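Back to studying, part two

April 2019

I said I would write again once I had finished the second module, and I have, so here are some notes for anyone thinking about doing a part-time postgraduate certificate while working in a dental practice. Mine is in endodontics. I work four days a week at a mixed practice in Gekcombe and the course takes up most of the fifth, plus evenings.

The first module was largely reading. We had a long list of papers and a critical appraisal to hand in, and I hadn't written anything longer than a referral letter in years. I got through it by doing an hour before the children were up. My mark was fine, though the comments on my referencing were fair and I have since learned to use the software properly.

Module two was the practical one. We spent it on extracted teeth and plastic blocks, working under microscopes. I had used loupes for a long time and assumed the change would be small. It wasn't. For the first session I kept moving the mirror the wrong way and losing the canal altogether. Tracey Hulme, who ran the sessions, made us all lower our stools and start again with our elbows supported, and that did more for me than any of the reading.

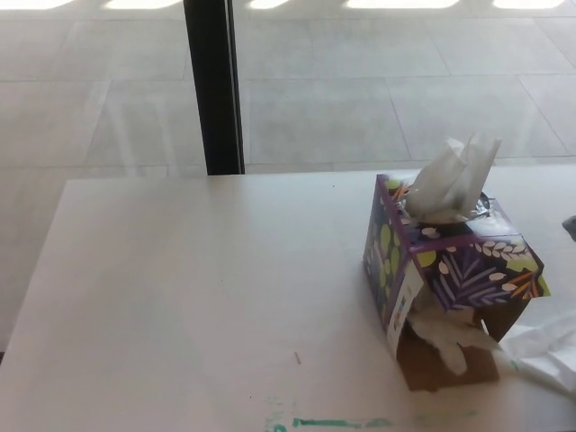

We also had to bring our own teeth. The course handbook says this in one line on page 7 and I missed it. If you are starting a similar course, ask your colleagues to begin saving molars for you now, with the patients' consent and stored the way your course tells you to. I ended up short and Tia Greenwood, who travels in from Stockdale, let me have 3 of hers. I owe her lower sixes in return.

The assessment was a molar treated from access to obturation, with radiographs at each stage and a written reflection. I perforated one in practice, a week before, and was glad it happened then. The one I handed in was slightly short in the mesiobuccal canal and I said so in the reflection. I think it is better to point these things out yourself. The examiner had clearly seen it anyway.

A few people have asked about the cost. I won't put the fee here because it goes up each year and you should get it from the university. What I hadn't allowed for was everything else: files, travel, two nights in a guest house, and a parking ticket. My practice paid for none of it but did let me move my clinics, which was worth a good deal.

On the work side, I am already slower. Molar appointments that I used to squeeze in now get a proper slot, and I use rubber dam on everything without arguing with myself about it. Reception have been patient. I have also started turning down some cases and referring them on, mainly curved canals and retreatments with posts, and I would like to be doing fewer of those referrals by this time next year.

Module three starts in May and covers retreatment and surgery. There is a case log to keep up as well, and mine is behind. I have the radiographs but half of the notes need typing up, so that is the plan for the next fortnight – that and finding some lower sixes.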